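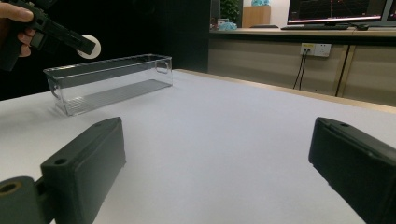
Figure 2. White tabletop with a light wooden edge strip.

3.2 Setting and participants

The study took place at two outpatient clinics, Skondholm and Esetwood, which share a birth registry but run their own pediatric services. Both clinics see infants at two weeks, two months, four months, six months and nine months. Parents were approached at the two-month visit if the infant had been born at 37 weeks or later and had no condition that affects swallowing. Infants who had already been given any food other than milk or formula were not enrolled.

During the enrollment period 1677 infants came in for a two-month visit at one of the two clinics. Of these, 311 met the criteria and had a parent who agreed to take part. The most common reason for exclusion was that the family expected to move out of the area before the nine-month visit. Enrollment closed on December 26, 2021.

3.3 Measures

The main outcome was the infant's age, in completed weeks, when solid food was first given. We counted any food offered by spoon or by hand and swallowed at least in part. Vitamins, medicine and water were not counted. Parents wrote down the date in a paper diary, and a nurse copied it into the study record at the next visit. When a parent could not recall the exact day, the middle of the week they named was used.

Parents also filled out a short form at each visit. It asked what the infant had eaten the day before, who had fed the infant, and where the parent had gotten advice about feeding. Sources of advice were grouped as clinic staff, relatives, friends, printed material and the internet. More than one could be marked. The form was based on the Teuber feeding questionnaire, which was written for older infants. We dropped the items on self-feeding with utensils and changed the wording of two others after a trial with parents at Esetwood.

Household income, the mother's schooling and the number of older children in the home were taken from the enrollment interview. Weight and length were measured by clinic staff as part of regular care.

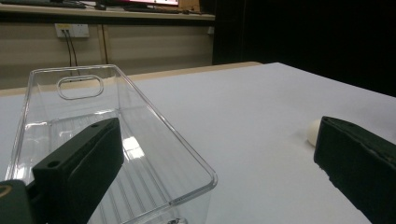
Diaries were collected at the six-month visit and again at nine months. Families who missed a visit were called twice and then sent a copy of the form by mail. In all, 91 percent of the enrolled families returned a diary that covered the full period. Those who did not were younger on average and more likely to be first-time parents, a point we return to in Section 5.

3.4 Analysis

We compared age at first solid food between infants who were mostly breastfed at two months and those who were mostly formula fed. Infants fed both in similar amounts were placed in a third group. Median ages are given for each group, along with the share of infants who started solids before 18 weeks. Models were adjusted for income, schooling, older children and clinic. Birth weight was added in a second step and changed the estimates very little, so the tables show the simpler model.

Advice from relatives was tested as a possible link between having older children in the home and starting solids early. This test was planned before the data were seen. The comparison of the two clinics was not, and should be read with that in mind. Skondholm began handing out the Jurell feeding booklet in July of the enrollment year, while Esetwood kept its older leaflet throughout. Because the booklet gives a later starting age than the leaflet, we repeated the main model with Skondholm families enrolled after the change left out. The results of that model are given in the appendix.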